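Section 6: Booking and setting up a practice room

The Lirnen building has more musicians than rooms, a situation the Kindeo booking panel was bought to solve and has instead made visible. Read this section before your first booking. It is short, and the alternative is asking the front desk, who will hand you this section.

6.1 Reserving a room

1. Wake the panel beside the door by pressing the round button. Wait for the tone. It is an A, or near enough to one that the string players have stopped writing to us.
2. Enter your student or staff number, then press OK.
3. Pick a start time. Slots run for 100 minutes, which allows for practice and for looking for your pencil.
4. Choose "Solo," "Duo" or "Ensemble." An ensemble is three players or more. A pianist with strong opinions is still a solo.
5. Press Confirm. The door unlocks at your start time and not a moment earlier, however hard you lean on it.

Note: If the panel shows code 2702, your last booking was never closed. Go back to that room's panel, press End, and try again.

Caution: Do not book under a friend's number. The panel can't tell, but the friend gets the no-show mark, and rehearsals after that tend to be quiet.

6.2 Setting up for a small group

1. Open the piano lid to the short stick. The full stick is for the Limmont recital hall, where there is air for the sound to go into.
2. Place the drum kit on the rug. The rug does not move to the kit.
3. Plug the bass amp into the wall outlet marked with green tape. The other outlet shares a circuit with the hallway lights.
4. Set the wall mixer to Scene 3. Bring up the vocal channel first, slowly, with the microphone facing away from the speakers.
5. Play something loud, then close the door and play it again. If the neighbors knock during the second attempt, turn down.

Caution: No drinks on the piano. This includes drinks with lids – the lids have been tested, by students, without permission.

6.3 Closing your session

1. Mute every channel before switching off the mixer. The thump otherwise carries to the second floor.
2. Close the piano lid and put the cover back on, logo side out.
3. Return stands to the rack and borrowed charts to the Calimlim library box.
4. Press End on the panel and wait for the tone.

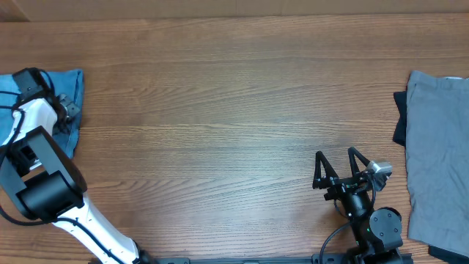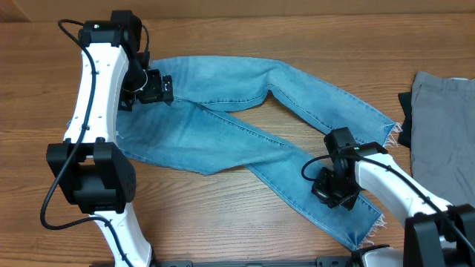 Comments on this section

Nandi Sithole: Step 3 in 6.2 needs updating. The green tape came off in April and someone put it back on the wrong outlet, so our trio played most of a ballad in the dark. It went quite well, but please move the tape.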